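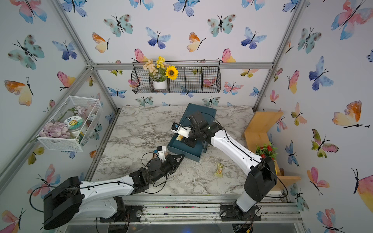
Zwei Roboterarme über einer Tischplatte mit Marmormuster, dahinter Wände mit Schmetterlingsmotiv.

Stadtrat Zotitz beschließt Satzung zum Umgang mit Auskunftsersuchen auswärtiger Behörden

Zotitz, 16. Juli 2024. Der Stadtrat von Zotitz hat in öffentlicher Sitzung die Satzung über die Behandlung von Auskunfts- und Datenersuchen auswärtiger Stellen (Auskunftsersuchensatzung) beschlossen. Die Satzung überführt die seit März geltende Dienstanweisung der Bürgermeisterin in Ortsrecht und erweitert deren Anwendungsbereich auf die städtischen Eigenbetriebe sowie auf den Ortsteil Sepp, dessen Verwaltungsstelle bislang nach eigenen Regeln verfuhr.

Gegenstand der Satzung sind Ersuchen, mit denen Stellen außerhalb der Stadtverwaltung personenbezogene Daten von Einwohnerinnen und Einwohnern anfordern, ohne dass eine unmittelbare gesetzliche Übermittlungspflicht besteht. Ersuchen der Gerichte, der Staatsanwaltschaften und der Polizei auf gesetzlicher Grundlage bleiben unberührt. Gleiches gilt für Melderegisterauskünfte nach den einschlägigen bundesrechtlichen Vorschriften.

Nach § 3 der Satzung sind Ersuchen künftig ausschließlich in Textform an die zentrale Eingangsstelle im Hauptamt zu richten. Anzugeben sind die ersuchende Stelle, die Rechtsgrundlage, der Verwendungszweck und die vorgesehene Speicherdauer. Telefonische Ersuchen werden nicht bearbeitet. Fehlt eine der Angaben, fordert die Eingangsstelle diese einmalig nach; bleibt die Nachforderung ohne Antwort, gilt das Ersuchen als zurückgenommen.

Die Prüfung erfolgt in zwei Stufen. Zunächst stellt das Hauptamt die formale Vollständigkeit fest, anschließend bewertet das zuständige Fachamt die Erforderlichkeit der Übermittlung. Betrifft das Ersuchen Gesundheitsdaten, Daten über den Bezug von Sozialleistungen oder Daten Minderjähriger, ist zusätzlich die Stellungnahme der behördlichen Datenschutzbeauftragten einzuholen. Jede Entscheidung ist zu dokumentieren.

Im vergangenen Kalenderjahr gingen bei der Stadtverwaltung 164 Ersuchen ein, die unter die neue Satzung gefallen wären. In 89 Fällen wurden die angeforderten Daten vollständig oder teilweise übermittelt. Die Auswertung des Hauptamtes ergab, dass die Rechtsgrundlage in 74 Vorgängen nicht oder nicht eindeutig in der Akte vermerkt war.

„Die Dienstanweisung hat die Abläufe im Rathaus geordnet, band aber die Eigenbetriebe nicht. Mit der Satzung gilt für alle städtischen Stellen derselbe Prüfmaßstab“, erklärte Siiri Ramanauskas, Leiterin des Hauptamtes. Die Umstellung der Vordrucke sei abgeschlossen, die Schulung der Sachbearbeitung laufe noch.

Auf Antrag aus der Mitte des Rates wurde in § 7 eine jährliche Berichtspflicht aufgenommen. Der Bericht weist Anzahl, Herkunft und Ergebnis der Ersuchen in anonymisierter Form aus und wird im Ratsinformationssystem veröffentlicht. Ein weitergehender Antrag, betroffene Personen in jedem Fall vor der Übermittlung zu unterrichten, fand keine Mehrheit. Die gesetzlichen Informationspflichten gelten fort.

Für die Registrierung der Vorgänge wird das bereits im Bauamt eingesetzte Fachverfahren Cloltano um ein Modul ergänzt. Die Anpassung übernimmt die Firma Miltlow im Rahmen des bestehenden Pflegevertrages. Zusätzliche Haushaltsmittel sind im laufenden Jahr nicht vorgesehen. Zugriff auf das Modul erhalten die Eingangsstelle, die jeweils beteiligten Fachämter und die Datenschutzbeauftragte. Einträge werden nach Ablauf der in der Anlage zur Satzung genannten Fristen gelöscht.

Die Satzung tritt am Tag nach ihrer Bekanntmachung im Amtsblatt in Kraft. Vorgänge, die zu diesem Zeitpunkt bereits anhängig sind, werden nach der bisherigen Dienstanweisung abgeschlossen. Mit Inkrafttreten der Satzung wird die Dienstanweisung im Übrigen aufgehoben.

Der Satzungstext einschließlich Anlage und Begründung kann während der Öffnungszeiten im Rathaus, Zimmer 116, sowie in der Verwaltungsstelle Sepp eingesehen werden. Schriftliche Ausfertigungen werden gegen Erstattung der Kopierkosten abgegeben.

Pressekontakt:
Stadt Zotitz
Hauptamt, Presse- und Öffentlichkeitsarbeit
Siiri Ramanauskas
Rathaus, Zimmer 116

Abdruck honorarfrei, Belegexemplar erbeten.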